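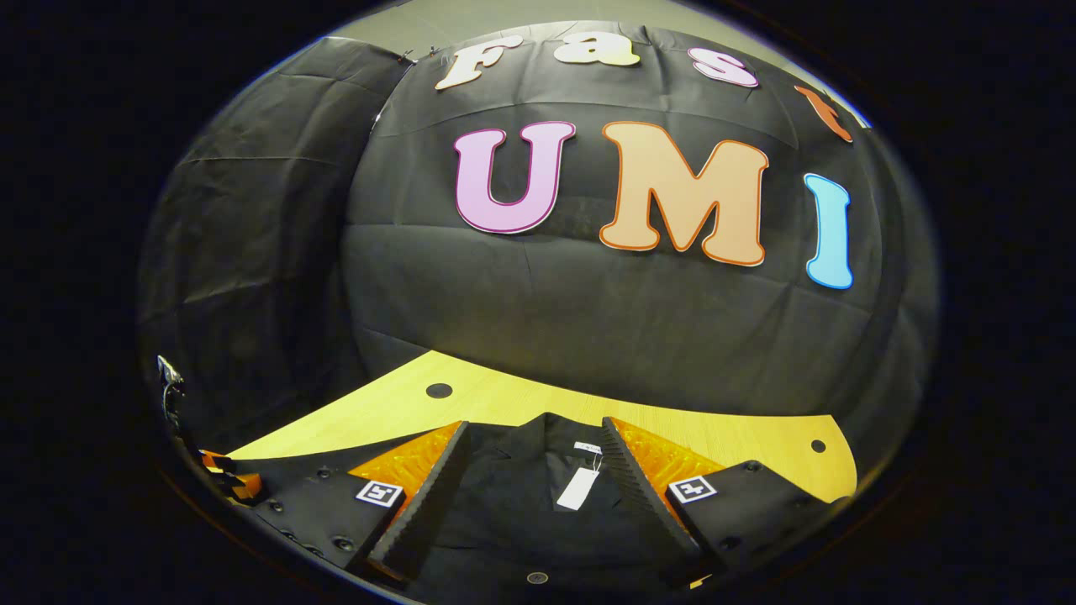

Shirt work at the Stalbridge open afternoon.

April | By our features desk
Filed under: Local Business, Open Days

The woman who runs demonstrations at Sturby has folded more black T-shirts than anyone ought to. "I used to work in a shop," she says. "I left to get away from it."

Her unit in Stalbridge opened its doors at 3, and by 5 the biscuits had gone. Visitors could try the hand-held grippers themselves — a humbling business. "People think they'll be good at it. They've been dressing themselves for years."

Sleeves are the trouble, she says.
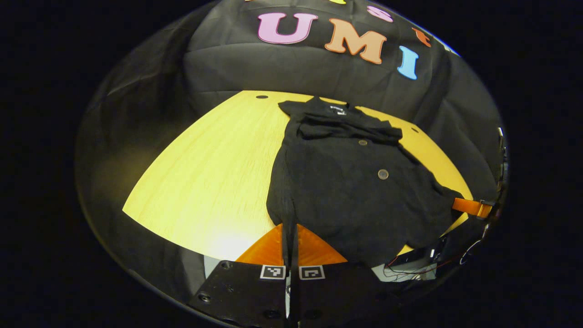
One hand pinches, the other waits its turn, and the cloth does as it likes. Sturby has 1780 recorded attempts so far, of which 575 went to Plovholm, a laundry firm with firm views on creases. "They sent back notes," she says. "Quite long notes."

Would she let a robot do her own washing? She considers this for longer than her employers might wish. "Towels," she says. "I'd start it on towels."

The next open afternoon is at the Leone building, with more biscuits.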